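**Key fob task – two hands or one?** (Student projects > Manipulation)

**storkodness_build**
Our club has picked "handle a key fob" as this year's task. The plan is to record people doing it from a head camera, train a policy on the clips, then run it on our two-arm rig, which we call Tukalari. We've got 1,191 clips and the target is 2,000 by the end of July.

The rule we wrote is that both hands must be on the fob before it moves anywhere. Left hand takes the left side, right hand takes the right.

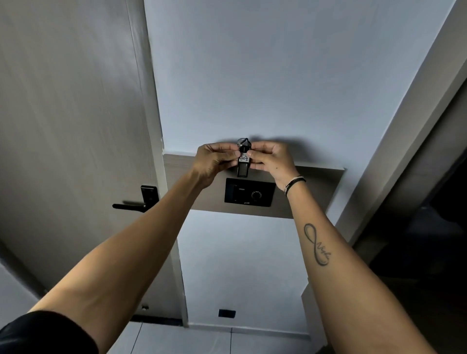 Half the club thinks the rule is daft as you'd only ever use one hand for this at home. I'm for keeping it. What have other teams done?

**quezada_lab2**
One hand. We tried two on a similar job last year and the grippers fought each other. If the left one closes a bit early the object twists and the right one closes on nothing. You'll spend the rest of term on timing.

**storkodness_build**
Did you have force sensing on both sides, or only position?

**quezada_lab2**
Position only. I know, I know.

**hermont_robotics**
Then that's a fault in your setup and says nothing about two hands. We run the Hermont schools league and a few teams have done two-handed holds with cheap arms. It's fine if you close slowly.

My worry is the background. If every clip has the fob held up against a plain wall, the model may learn the wall. Can you mix in some ceilings and cupboards?

**storkodness_build**
Already doing that. Plenty of them have the fob held up high with the roof vent and the overhead cabinet behind it. 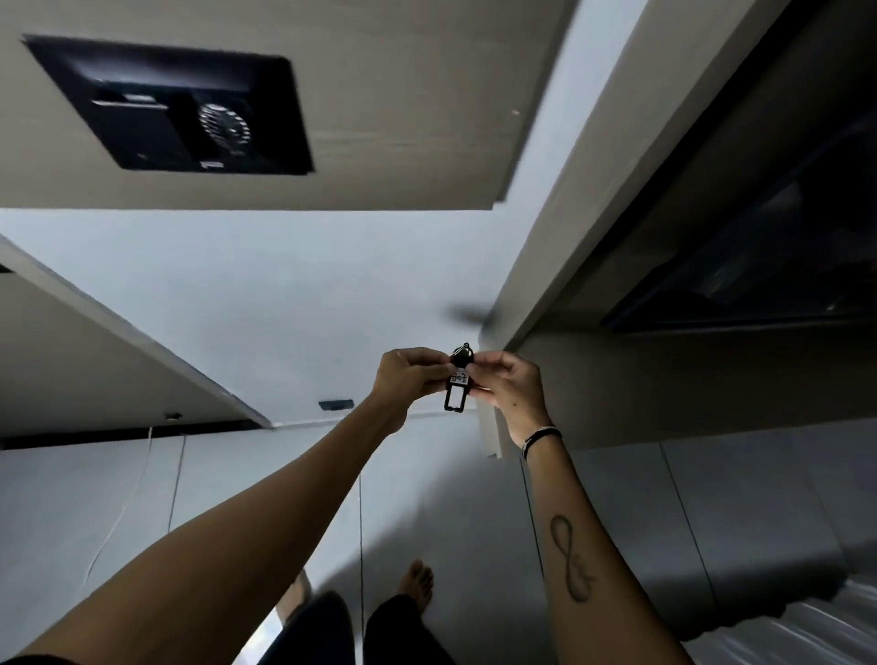

*Photo: Storkodness Robotics Club*

The snag with the high ones is that the forearms fill a lot of the view. I was going to crop them out.

**tomato_gearbox**
Don't crop. The forearms tell you where the wrists are going. We cropped ours and lost more than we gained.

**quezada_lab2**
Disagree. Your robot doesn't have human forearms, so why teach it to look for them? Mask them and see. Train on 100 clips each way, it'll take an evening.

**tomato_gearbox**
100 is too few to show anything on a task like this. You'd be reading noise.

**hermont_robotics**
It would show you if one of them is badly broken. I'd do it.

What about when the thing is up against a surface? Holding it in free air is the easy part.

**storkodness_build**
We have a set for that. Both hands bring it up to the underside of a shelf edge.

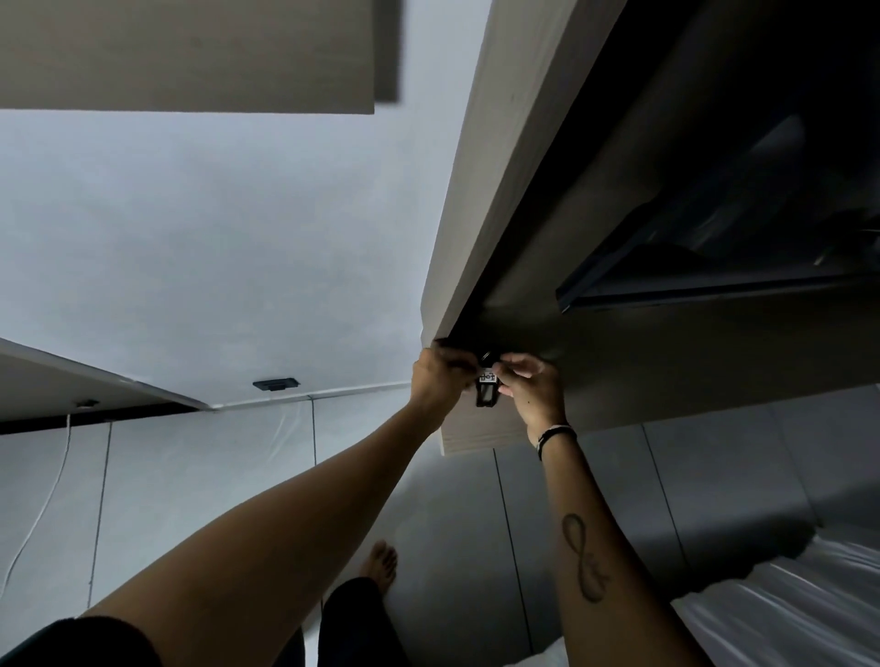

*Both hands on it, at the shelf edge.*

These are the ones I expect trouble with. The fingers cover most of it and the label is the only pale bit left to track.

**quezada_lab2**
So track the label. And at the shelf I'd give you two hands, to be fair. One gripper pushing upwards on something that small will tip it. I still say one hand for everything else.

**storkodness_build**
Could live with that. I'll put it to the club: two hands at surfaces, and a smaller one-handed set for free air so we can compare. It does mean 2,000 by the end of July is looking tight.

**tomato_gearbox**
Label the two sets separately from day one. We didn't, and sorting them afterwards was miserable.

**storkodness_build**
Will do. Masked and unmasked runs are going on tonight, I'll post the numbers when they're done.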